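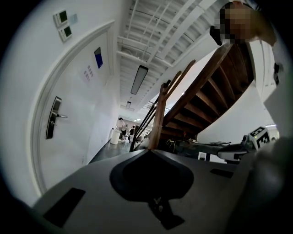
Got to Binthorpe later than planned, missed the intro talk, went straight in. Quick notes before I forget it all. Visit was March 15, 2025, the spring open day at the Plirkard workshop. Free entry, coffee by donation, parking terrible.

For anyone who hasn't been: shared shop, members pay monthly, most of them building something with motors in it. Last time I came was December and the heating was out. Much better now.

Main thing I wanted to see was the Brirkitz build. It's a hand-held gripper, you squeeze it and do the job yourself, and the recordings go toward teaching an arm the same job later. Third housing so far. The first two cracked at the screw bosses. New one prints in 6 hours, weighs 110 grams less than the old one, and they let visitors hold it. Front heavy still. My wrist noticed after a few minutes. Trigger is nice though, short travel, no slop.

Asked about the fingers. Softer material than before, wears out faster, grips better. They were at 108 recorded runs when I asked and wanted more before closing. Task was picking up a bottle cap and dropping it in a cup. Sounds dull, I watched for way too long.

The camera is the fiddly bit. Wide lens, so straight lines come out bent, door frames especially, and calibration takes most of an evening if you bump the mount. Square markers help them work out where things are. Print them matte, was the advice. Glossy ones caught the overhead lights and cost them a whole weekend. Writing that down becuase I have glossy ones at home.

Money: $1,441 all in, including the dead housings and a motor that got wired backwards. Less than I'd guessed. Most of it is the camera and the motors, the plastic is nothing.

Also saw the Keogh project, a cable winder for the tool wall. Works one direction. The other direction is "next month", same as in December.

Didn't get to the laser room, line was too long. Food was chili, gone by two.

Would I join? Probably, if the evening slots open up. Waiting list form is at the front desk, paper only, bring a pen. Going back with my own gripper mount when its printed, they said they'd look at the screw bosses for me.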